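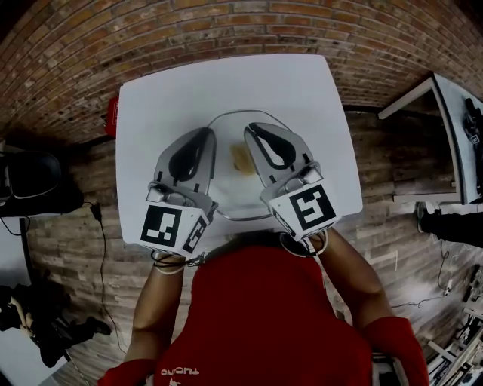 Can robots do the chores yet? Your questions answered

We get a good many letters and emails on this subject, most of them hopeful and a few of them rather cross, and the same questions come round often enough that it seemed kinder to put the answers in one place. We've tried to keep things plain. If yours is missing, the address is at the foot of the page.

So, can I buy a robot that does the housework?

One robot that does all of it, no. You can buy machines that do one job each, and you very likely own several: the washing machine, the dishwasher, perhaps a little round vacuum that gets itself stuck under the sofa. Those are good at their work largely because somebody arranged the job to suit the machine. A dishwasher has racks. A washing machine has a drum with a door on it. What people usually mean when they write to us is a machine with arms that can walk or roll into an ordinary kitchen and get on with it, and that is still being worked out in places like ours.

What makes clearing a plate so difficult?

Oh, nearly everything, I'm afraid! Glass is a nuisance because cameras tend to look straight through it, and a clear plate on a white table is about as unhelpful a thing as you could put in front of one. Then there's the food. A slice of bread squashes, a biscuit snaps, and the two may look much alike from above. You and I adjust our grip without thinking about it, and a machine has to be taught how, with a great many goes at it.

How do you teach it, then?

By doing the job ourselves, over and over, while wearing or holding the tools the robot will later use. At Tasten we work with a pair of hand-held grippers, one in each hand, with curved fingers and soft black pads on the inside. The person sits at the table and does the task with those instead of their own fingers. The black-and-white squares on the cubes at the base let the software work out where each gripper is and which way it's facing. It feels terribly clumsy for the first hour (like eating peas in oven gloves) and then, rather suddenly, it doesn't.

How many goes does it need?

More than you'd hope. Our bread-and-biscuit set stands at 1,677 recordings, and we're aiming for 3,000 before we call it finished. Each one is a single small errand, such as lifting something off a plate and setting it down somewhere else. We change the plate, the table and the food as often as we can bear to, because a robot that has only met one plate will be quite lost when it meets another.

Why two grippers? Wouldn't one do?

For picking up a bun, one would do nicely. But try opening a jar with one hand, or folding a tea towel, or holding a plate steady while you scrape it. So much of housework is one hand holding and the other hand doing, and we'd sooner learn both from the start than bolt the second one on later.

Why not give it hands like ours?

People do build them, and some are lovely things to look at. They're also expensive, fiddly to mend and harder to control. Two fingers with a bit of give in them will manage far more than you'd expect: cutlery, cups by the rim, most fruit, socks. They are poor at buttons and hopeless at shoelaces.

Are things further along on the shop floor?

Yes, a fair bit. A workshop or a packing line can be tidied up to suit the machine in a way that no family would put up with at home. The same box arrives at the same height all day long. Our friends at the Covmont bakery have an arm that moves trays from rack to belt, and it does that very well from six in the morning. It doesn't touch the loaves themselves. Those still go into bags by hand, and the bakery tells us it isn't planning to change that this year.

Ozoliņš, the joinery firm down the road, asked us whether a robot could sort their offcuts. We tried it for 10 afternoons. It sorted the long ones quite respectably and made a real muddle of the short ones, so they've kept their bins and we've kept the recordings.

Is it safe to have one in the kitchen?

The ones we test move slowly and stop when they're pushed. Even so, we don't let them near knives, hot pans or the kettle, and we wouldn't leave one alone with a toddler or a cat.

When will there be one in my house?

We really don't like guessing. A machine that clears a table slowly, with someone nearby to help it when it gets in a tangle, seems reasonable to hope for. One that cleans the oven while you're out is a good deal further off.

Can I come and have a go?

Please do! We open the Plorkley workshop to visitors every December, in groups of 6, and everybody gets a turn with the grippers. Wear short sleeves or something you can push up, as the straps go round your wrists. Write to the visits desk at Tasten, Plorkley, and tell us if you're left-handed.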